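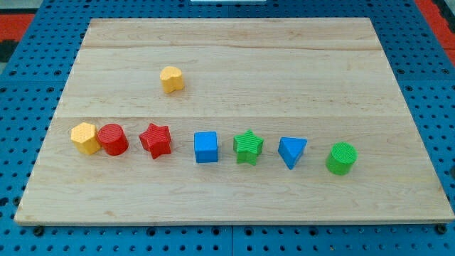
Workshop Tips: Setting Up a Block-Sorting Table for a Student Robot Club

These notes cover the sorting table at the Penrose after-school club, where student teams program an arm to pick up small plastic shapes and place them by color or form. Most of it applies to any table of similar size.

Work surface

Use a plain pale board on top of the pegboard. Blocks stand flat on wood, while a small base can catch on a punched hole. Saturated red, blue, green and yellow are easy for a camera to separate from light maple. A blue block on bare blue pegboard is not.

Wipe the board with a barely damp cloth and dry it at once. Skip furniture polish. It leaves glare spots and lets light blocks slide when touched.

Fasten the board down before calibrating. If it shifts, the saved positions are void and the team must start again. Farzad Tehrani checks ours by pushing on each corner with a thumb — no movement is allowed.

Blocks

Start with pieces that share some features. Two stars in different colors will show whether a program is sorting by shape or only by color. A cube and a triangle in the same blue test the reverse.

Teach the cylinder first, as its rotation does not matter. The cube comes next. Leave stars and the heart for last; the grip has to be planned around the points and lobes.

Leave at least a finger's width of clearance beside each block in early trials. Close neighbors get knocked over. Reduce the gap only after 6 clean picks in a row.

Textured tops scatter light and rarely need treatment. If a smooth one reads as white, rub it lightly with fine sandpaper, then wash off the dust.

Lighting

Keep one lamp on one side and mark its base with tape. Shadows will then fall in the same direction at each session. A program tuned in August under window light had to be retuned at our fall meeting for this reason.

Logging

Write down the start layout, the lamp position and the result of every run. Yvonne Lambert keeps the club sheet, which stands at 1,369 runs. Failed picks are entered with a cause: missed, slipped, wrong block or collision.

Storage

Use a shallow lidded box with a divider for each color. Wash blocks in lukewarm water with dish soap. Do not put them in the dishwasher — printed plastic can warp.

2,479 views
3 comments
Share

Related tips
Cleaning Pegboard Without Clogging the Holes
Labeling Cables for a Shared Workbench
Taping Out a Practice Field on a Garage Floor
Choosing a Lamp for Close Work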